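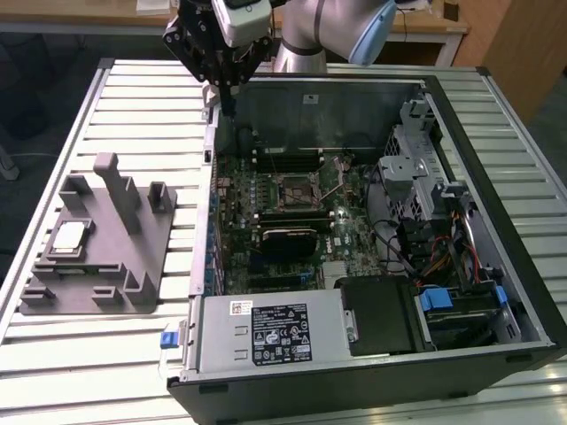

Ticket 3140
Cell: PC teardown, bench 2, Flemton
Opened by: Brodie Waaka
Assigned: Svyatoslav Kravchuk
Status: open, waiting on rule change

Problem as reported
Arm stops with a force fault on approach to the expansion slot side of the case. Happens on maybe one tower in six. Restart clears it, then same again on the next case of that type. Operator on early shift was hitting reset and carrying on. Please stop doing that, see below.

09:10 Svyatoslav
Pulled the fault list. 151 force stops since the September update, nearly all on the same approach. So not random. Arm is doing what it's told, the force limit trips before anything bends. Good. Leave the limit alone.

09:25 Svyatoslav
Somebody raised the limit on the job file anyway. No initials, no note. Put it back. Rule 4 in the cell sheet: force limits get changed by two people, both names in the log. That rule is there from the Nalia job, where we cracked a board corner and couldn't say who set what.

09:50 Brodie
Didn't know about rule 4, sheet on the wall is the old one. It stops at rule 3.

09:52 Svyatoslav
OK that's on us. Printing the new one. Take the old one down pls, don't tape over it.

10:30 Svyatoslav
Jogged down by hand at slow speed, guard closed, pendant in hand. Fingers come down too near the rear wall of the case. Taught point is from the Fuvitz towers and these are not Fuvitz towers, rear wall sits further in. Case lies flat on the rails but nothing says WHERE on the rails. Everyone puts it a bit different.

10:45 Marcelino Marín
Same thing I wrote up in spring. We need a hard stop for the case, not a pencil mark. The CPU fixture is fine because the part can only go in one spot. Case should work the same way.

11:05 Svyatoslav
Agree. Two stops bolted in the slots, one long side one short side. Have the brackets. No T nuts left, Brodie can you look in the Melnychuk drawer.

11:20 Brodie
Found 6.

11:40 Svyatoslav
Stops on. Retaught the approach. Ran the same tower ten times, lifting it out and putting it back each time, no stops. Only one case type so far so dont close this.

13:15 Bjarke Ragnarsson
Safety side. Before anybody reaches in to lift a case: arm at park, mode key out, key in your pocket. I see people leaning in with the arm holding over the case because "it's paused". Paused is not stopped. It can start again from the pendant. Third time I've written this in a ticket.
Also loose cables. Tie back the supply leads before the run, a finger can hook them and the force limit won't always see it. Add that to the sheet.

13:30 Svyatoslav
Added as rule 7. Wording: "Leads tied back or tucked clear of the pick path before cycle start. If you can't get them clear, do that unit by hand."

13:35 Bjarke
Fine. Put the key thing at the top in big letters.

14:10 Brunello Caruso
How much does this slow us down? Order is 1,040 units.

14:20 Svyatoslav
Tying cables is under a minute. Resets were costing more.

Still to do
Other case types against the new stops (Brodie)
New sheet on the wall, old one in the bin (Svyatoslav)
One job file per case type, name on the file matches label on the pallet (Marcelino)
Same fault twice in a row = stop and open a ticket. No third reset. Goes in as rule 8 once Bjarke signs

15:05 Brodie
Second case type tried, one force stop in ten, short side stop is a touch low and the case rides up on it. Will shim and rerun tommorow.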